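Fermentation at Home, evening course
Session 4 handout: Yoghurt, and what to do when it isn't
Tutor: Huia Pirihi
2019-08-23

Please read this before you come, or at least on the bus. Last time half the class read it while the milk was boiling over.

What we are making

One batch of set yoghurt per pair, one batch of strained yoghurt between four, and whatever you end up with by ignoring the sheet. You will carry your jar home warm and unset, so bring a towel to wrap it in and a bag that stands upright.

The starter

Yoghurt is made by two kinds of bacteria, Streptococcus thermophilus and Lactobacillus bulgaricus, which get on well and divide the work. You do not need to buy them in a sachet. A spoonful of plain live yoghurt from the shop will do, provided it is fresh and the label mentions live cultures. Read the ingredients. If you see gelatine or starch, put it back; those pots are thick for reasons of their own and will teach you nothing.

You can start the next batch from the last one. After several rounds the balance drifts and the yoghurt turns either very sour or oddly stringy. Shayne Wihongi, who took this course before me, kept one line going under the name Raline and spoke of it as one might of a difficult aunt. Mine last until I go on holiday.

Heating the milk

Whole milk, please. You may use skimmed at home, where I can't see you.

Heat it slowly to at least 80 degrees, stirring the bottom of the pan, and hold it near there for ten minutes or so. The milk you buy is already pasteurised, so this is mostly a matter of texture. The heat unfolds the whey proteins, which then attach themselves to the casein and help hold water in the curd. Skip this and you get a thin yoghurt with a puddle on top.

Then let it cool to 43 or 44 degrees. This takes far longer than anyone expects. Stand the pan in cold water if you are impatient, and watch it, as it drops quickly at the end. Adding the starter to milk that is too hot kills it, and you will spend the night incubating a jar of milk.
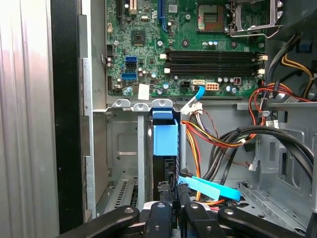
Stir 2 level tablespoons of starter into a cupful of the cooled milk first, get it smooth, then return the lot to the pan. More starter does not mean better yoghurt. It sets in a hurry and comes out grainy.

Incubation

Keep it warm and leave it alone. Five hours gives a mild yoghurt, eight a sharp one, and overnight is for people who like their breakfast to argue. A wide-necked flask, a cool box with a bottle of hot water in it, or an oven with only the light on will all do the job – test the oven with a thermometer first, since some lights do nearly nothing and others could bake a scone.

Do not stir, tilt or prod the jar to see how it is getting on. The gel is weak until it has been chilled, and once broken it weeps.

Straining

Line a colander with damp muslin, set it over a bowl, tip in the cold yoghurt and put the whole thing in the fridge. Two hours for thick, overnight for something you can spread. In last term's trial the Hapeta table started with a full kilo and poured off 688 grams of whey, having forgotten it over a weekend. They called the result cheese and I let them.

Save the whey. It can replace the water in bread dough. It can also sit at the back of the fridge until you throw it away, which is the traditional method.

Common faults

Runny: not heated enough, starter old, or the jar got cold.
Grainy: too much starter, or incubated too warm.
Whey on top: usually harmless. Pour it off or stir it in.
Stringy: time for a fresh starter.
Pink, orange or furry: bin it. Do not scrape the top off and do not ask me by email whether it's fine.

For next time

Keep 100 grams of your yoghurt in a clean, lidded jar. We will need it for labneh. Write down your milk temperature when you added the starter and how long you left it, even if the truth is embarrassing.

Groups Rasden and Utberg still owe me their sauerkraut notes. One page is plenty. Smell may be described in general terms.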